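Search tips
Enter keyword
Go

October – by Estela Henríquez

Clearing a table by remote control: notes for demonstrators

Set the bins before you set the arms. Each arm should reach its own bin without crossing the middle of the table. If the operator has to swing the left arm over the right one, move the bin and start again.

Use real trash. Crumpled paper, paper cups and foil trays deform differently under the jaws, and a policy trained on clean blocks will crush or drop all three. Replace any foil tray once the rim has gone flat.

Open both grippers fully and hold for two seconds before the first move. Fermín Echeverría trims our Wamside recordings and rejects any take that begins mid-motion.
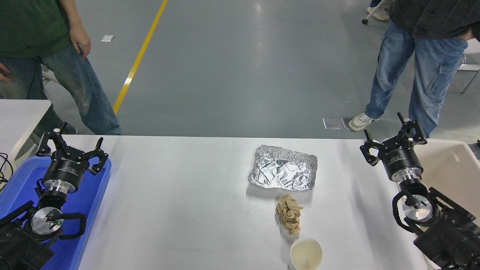
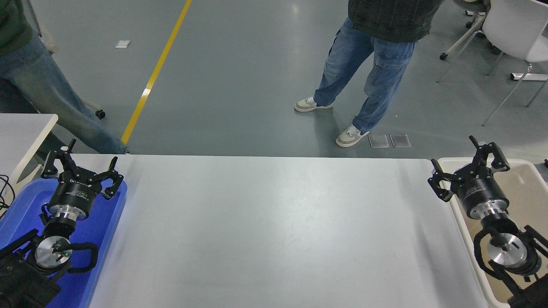 Both arms at the table, grippers open, with a blue tray on the left and a beige one on the right.

Approach paper from above and close slowly. For a cup, take the rim with one finger inside – a side grip needs more force and tends to fold the wall. Foil trays go by the short edge.

Pick one item per arm at a time. Two-handed grabs look efficient but are hard to label.

If a grasp fails, do not back up and pretend it went well. Open, lift clear, try again, and keep the take. Our last Bustos set had 184 takes, 12 of them with a recovery, and those 12 were worth the trouble.

Change the layout after every 6 takes. Rotate the items, swap near and far, and put the cup close to the table edge at least once.

Stop when your wrists get tired. Jerky hand motion goes straight into the recording, and smoothing it afterward shifts the moment of contact.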